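# Packing Small Boxes: Your Questions

We pack a lot of little boxes at Stavwood, and we love talking about it! These are the questions that land in our inbox most.

**Do I need to wrap each box?**

No. If the product already comes in its own printed box, leave it bare and let the carton do the work.

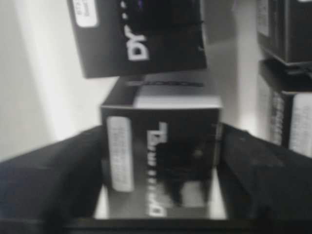
Wrap only the ones with crushed corners – a single sheet of tissue is plenty.

**What should I sort into before packing?**

A tray, every time! Ours hold a small order easily, and you can see what's left at a glance.
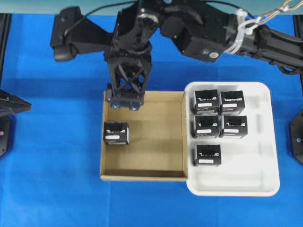
Distance matters more than people expect. Keep the tray and the carton close enough that you never have to reach across anything. We put the white tray right up against the cardboard box, on a blue cover, and black boxes are easy to spot in it.

**Which carton is best?**

A shallow one. We order the Jurkmont low-wall carton in bundles of 44 and adore it.
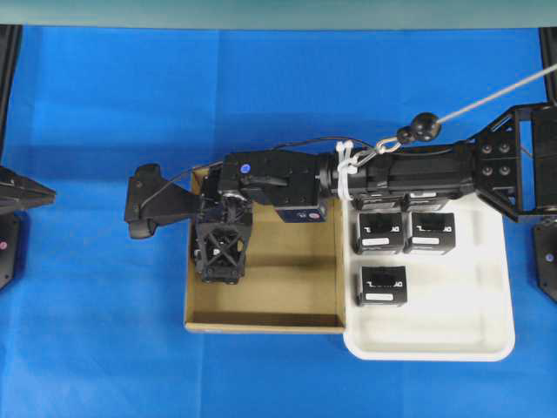

*White tray and open carton, side by side on blue cloth.*

**Which way should labels face?**

Pick one direction and stick with it. Checking a full carton is so much faster!

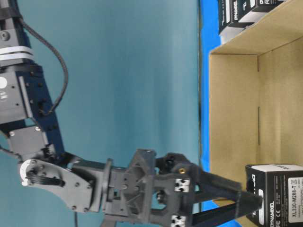
*Photo: Manolakis / Stavwood packing room*

**Can I pack DYNAMIXEL boxes this way?**

Yes, the small ones are a lovely size for it. Fill any gaps with crumpled paper and tape the lid down along the center seam.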